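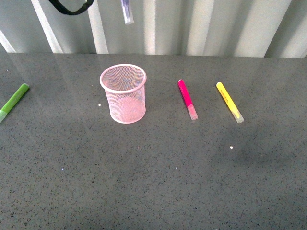

Photo: Ndung'u / Plollent project

Call for participants: help us plan what to buy for the tidy-up bench

Plollent is looking for people who would like to help us decide how to spend our robot money, and we would be so pleased to hear from you even if you have never bought anything more complicated than a toaster.

A little background first. Plollent is a small project run out of the Britex building in Ukow, and our whole interest is in the fiddly little chores that happen on desks and counters. Markers into a pen cup is the one we keep coming back to. It sounds like nothing at all until you try to write down what a machine would need in order to do it: how wide it should be able to open its fingers, how gently it has to close them on a slim barrel, what happens when a light mesh cup gets nudged, and whether a shiny dark counter is going to give the cameras trouble. Every one of those questions has a price tag hanging off it, and we have been going round and round on them since February.

So we would like some fresh company! We are putting together a planning group to work through the equipment list with us before we place any orders. We have room for people who teach, people who run an office or a stockroom, people who fix things, people who keep the books somewhere, and people who simply have strong feelings about clutter.

What you would be doing

There are 2 sessions, both in the Britex building, both starting at 5:30 in the evening. In the first one you'll spend time at the bench doing the marker task by hand, as slowly as you like, and talking out loud while you do it (this feels silly for a minute or so and then it's rather fun). In the second we sit down with the price quotes and go line by line through arms, grippers, cameras, spare fingers, mounts, service plans and the dull things like cables and shelving that always seem to eat up more of a budget than anyone set aside.

Between sessions we'll send you a short worksheet. You get $1000 of pretend money to spread across the extras, meaning everything apart from the arm itself, and we ask you to write a sentence or so about each choice. Please do argue with our list. If you think we should rent for a year before buying, we want to see that in writing.

What we can offer

Participants receive $80 for completing both sessions and the worksheet, plus supper each evening and your parking. We'll also send you the finished purchasing plan, with your name in it if you want it there.

Who can apply

You should be 18 or older and comfortable reading a simple price sheet in English. No engineering background needed. The bench height can be changed, and the work can be done sitting or standing. If you sell robot equipment for a living, we'd love to chat another time, but we can't include you in this group.

How to apply

Write us a note, a paragraph or two is plenty, telling us what kind of work you do and the last piece of equipment you helped choose, and how you felt about it a year later. Drop it at the Plollent desk on the ground floor of the Britex building, or mail it to Plollent, Britex Building, Ukow. Include a phone number and the best time of day to call.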